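[Brenlow-Path] Re: cutting back the hedge side, again

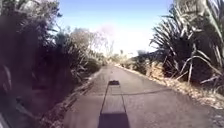

From: Gebremedhin Shiferaw
To: Brenlow Path list
Date: Sunday, January 9, 2022
Subject: Re: [Brenlow-Path] cutting back the hedge side, again

Alemayehu wrote:
> I walked the whole thing Friday from the Lasteston end and I
> have to say it is getting silly. Two people can't pass with a
> dog between them. I propose we take the left side back by 5
> feet the full length, rent the big flail cutter from Bristura,
> and be done with it until my knees give out. While we're at it
> somebody should scrape the dirt off the edge because I am
> convinced there is another foot of asphalt under there. Also
> those spiky things have to go. One of them got me in the ear.

I'm sorry about your ear. I've been past the spiky things maybe a hundred times and they have never once gone for me, but I'm shorter than you are and I assume they have a preferred height.

Taking your points out of order, as is traditional on this list.

The dirt. I think you're right. The path has a bank of soil, dead grass and old leaves sloping up off the left side, and I don't believe whoever paved the thing intended it. I poked at it with a garden trowel near the Lasteston gate and hit something hard 9 inches in. Could be asphalt. Could be the same rock I hit with the same trowel last year. If a few of us brought flat shovels and did a test stretch, we'd know by lunch, and we might get our passing room without cutting anything at all. Push the dirt back up the slope, please, and don't fling it across to the other side, where it will only start a second bank and a second thread.

The hedge. Five feet is a lot of hedge. Those bushes are dense and dark on the outside, and if they're anything like the ones behind my garage, the inside is bare sticks. Cut deep enough and you get a long brown wall of kindling that stays that way until we're all dead. I'd say take off whatever leans over the pavement and stop there. The pale stems poking out low down are the ones that catch people's sleeves, and you can get most of those with hand loppers and a bad attitude.

The flail cutter. Some of you weren't on the list the last time we rented from Bristura, so, briefly: it cost us $70 for the morning, it threw bits of branch into the Petersons' birdbath, and we spent the rest of the day picking up what it had chewed. I still have the receipt. I also still have a Christmas card from the Petersons that just says "Regards."

The spiky things. I looked them up and came away less sure than when I started. Long narrow leaves, droopy, comes in clumps, which describes half the plants in the book. They grow back past the nearest bushes and I'd leave them until somebody who knows can tell us what they are. If they're anything good we'd feel bad. If they're not, they'll still be there, believe me. In the meantime a haircut on whichever one has it in for Alemayehu seems fair.

The surface. Nobody asked, but I'm going to bring it up anyway. It's gray and old and pitted all over, with the lighter patches that people keep reporting to me as "new damage." They've been there for years. It's ugly and it works. Please don't write to the county about it again, because the last time we did that they sent a man who agreed it was ugly and left.

So, what I'd like to do:

Shovels and loppers on a Saturday morning, starting at 10. Lasteston end first, where the bank is worst. Test stretch on the dirt, trim the overhang, haul the clippings to the pile behind the pump shed. I have two wheelbarrows, one of which has a wheel. If we haven't finished before things start nesting in there, and I'm calling that April, we stop until fall and everyone walks single file and practices patience.

Let me know which Saturdays you can't make. Please don't let me know which ones you can, as I have tried to do it that way and ended up with a spreadsheet.

Whoever borrowed the long-handled loppers with the orange tape on them, I would love to see them again.

Gebremedhin

P.S. Alemayehu, safety glasses. And possibly a hat with flaps.

_______________________________________________
Brenlow-Path mailing list
To leave the list, send a message with "unsubscribe" in the subject line. Sending it to everyone doesn't work, though people keep checking.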